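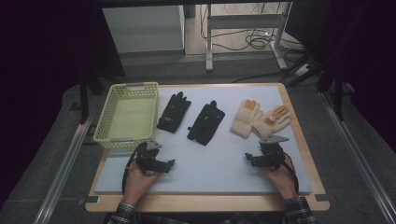 # The gripper pair, so far

Hi again! I've been putting the hand grippers together at Grinden since July, mostly on weeknights, and I keep promising people a page, so okay, a page. They're a matched pair, left and right, one for each hand. You hold them by the base and use them to pick stuff up, and later on an arm gets to try the same job. The arm isn't built yet (don't ask). For now I'm the arm.

Updated Friday, September 16, 2022.

## Getting the two sides to match

The left one came first and I made every mistake on it. Then I mirrored all the parts for the right one and found out I'd already mirrored two of the brackets by accident a month earlier, so I had a nice little pile of extra lefts. Hyun-seo Chae took the spares for her own project and gave me a bag of M3 screws for them. Good trade!

Spacing between the jaws is set with a strip of cereal box. I did buy feeler gauges after that, and they said the cereal box was fine.

## Plates on top

Each gripper has a gray triangular plate on it. I went through a bunch of shapes before this one. The early ones were rectangles and the corners kept catching my sleeves, which is a dumb way to lose an evening. Total print time for the plates was 113 minutes for the final pair, and I don't want to add up the rest.

## Cables

One black cable per side, running down toward the front of the table. I tried sending them out the back and kept dragging them over whatever I was trying to grab. Off the front they mostly hang out of the way. They still tug a bit when I reach far to the left, so I'm thinking about something stretchy overhead, maybe a badge reel? If anyone has done this, please tell me how.

## The table

Wood frame, pale gray foam board on top. Bare wood was too slippery and *loud*, every dropped thing sounded like a car accident and the whole shop looked over. The foam is so much nicer. It does dent if you press the jaw tips into it, so I have a second sheet under my bench at home for when this one gets too chewed up.

## Why gloves

I started with blocks, like everybody does, and blocks are boring after one afternoon. Gloves are floppy and they slide over each other and they never land the same way twice. Rajeshwari Poduval suggested them and I've been cursing her cheerfully ever since. The black ones are the easier pair for me. The cream knit ones have rubbery patches, and if a jaw tip catches a patch the whole glove comes up with it, but on plain knit I sometimes just comb the thing sideways.

They go in the yellow-green basket. My rule is that a glove counts if it's completely inside, no fingers over the rim. My best streak is 38 in a row, and then I got a phone call and blew it.

## Parts and money

Most of it came from Trummer, plus a few bits from the leftovers shelf at Grinden (bless that shelf). I'm at $690 all in, counting the ones I broke. The Lanatgate folks wanted to know if you could do it cheaper, and yeah, I think so — just don't buy the small bearings twice like I did.

## Next up

- Softer fingertips, probably cast in silicone if I can borrow a mold box
- Relabel the connectors, the tape keeps falling off
- Socks???
- Take the pair to the Zulineck meetup and let other people have a go

Files are still a mess, but if you want the bracket drawings, leave a note in my cubby or grab me on Thursday nights and I'll send you what I have.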